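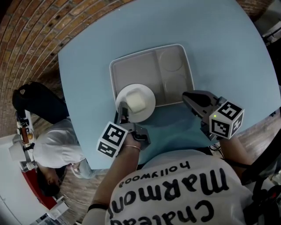 November, evening. Soft objects, second round

Spent the day on the cube task with the hand-held grippers. The white cube starts on the round plate and has to end up in the divided tray. Cauã did the demonstrations and I kept the log. We left the plate overlapping the corner of the tray, because that is the layout the policy kept getting wrong last month.

The total now stands at 141 demonstrations. The first 100 were done the old way, closing the left gripper straight onto the cube. For the rest Cauã brought the fingers up beside it, stopped, and only then closed. Slower to record, and his wrists complained by the afternoon.

Retrained at lunch on Caldeira, once with everything and once with the first 100 only. The full set does better. The old one still squeezes too early and pushes the cube across the plate. With the full set the arm pauses at the edge and closes cleanly most of the time. I don't know yet if the pause matters or if it is simply the extra data. Raíssa asked the same thing when she read my notes, and she is right that I need a run with matched numbers before I write anything up.

Two recordings thrown out. In both the marker on the right gripper was lost for a moment and the track jumped. I may turn the cube marker on its mount a little and see if that helps.

Still to do: matched run overnight, copy the log to Storneo, ask Raíssa about the plate on the other side of the tray. Home late, soup.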